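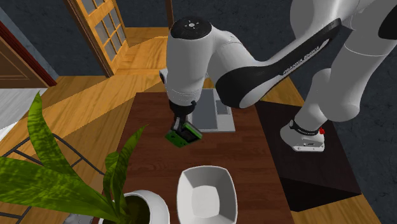 October, 7:40 in the morning. The planner is still spending too much time on the descent. I moved the pre-place waypoint up last night and the collision checker is calmer, but the optimizer now takes a detour at the wrist that I can't justify from the cost terms. The room is the worst one in the set for this. With the green-and-black block in the fingers just above the wood, the gray flat thing lies right behind the gripper and the white bowl is in front, so the free volume for a tilted object is a narrow slot. The planner attaches the block as an upright box. It isn't upright, it is tilted in the grasp, and the box I attach takes its orientation from the hand frame. That would explain part of the detour. Wrote it down as the first thing to fix.

Changed the attach call to take the object pose from the simulator at the moment the fingers close. Ran 400 seeds on the cluster node Maja left me. 333 found a plan, 115 of those after at least one retry. Median planning time went down but the tail did not. Longest was 1,472 ms, on a seed where the goal sits close to the bowl.

Bogumił thinks the tail is the plant. Its collision mesh is a convex hull in Toltov, so everything between the leaves counts as solid and a large part of the left side is gone. I had assumed someone had decomposed it when the room was imported from Clustton. Checked the import log: no decomposition step. Roman's script skips any mesh above the vertex limit and prints nothing. Added a warning. Did not touch the limit.

11:15. Decomposed the plant by hand. The pot is one piece, the leaves are capsules along their midlines. Checker cost per query is slightly up, which I can live with. 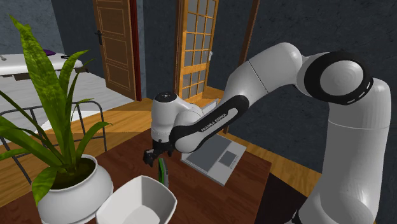
Table room, gripper over the tabletop, green object on edge.

Used this state to test the contact filter. Thin objects on edge are where the old filter fails, as the support patch is a few millimeters wide and the solver flips between one contact and two from step to step. The stability check reads the flips as motion and never reports rest. Averaging over a window of steps fixes the reading but delays the release signal. Kári wants a velocity threshold on the object instead. I would prefer both, with the window kept short. He is probably right that two conditions are harder to debug than one – I'll try his first.

Danuta asked if the Gelo interface will change. It won't, except that attach now needs a timestamp. Sent her the signature.

16:30. Velocity threshold is in, on the branch aguiar-rest. Default is too tight and the bowl fails it while standing still, so there is solver noise there too. Left a run going with the threshold doubled. To do tomorrow: plot the bowl's velocity per axis, rerun the same seeds with the new plant mesh, ask Roman about the vertex limit.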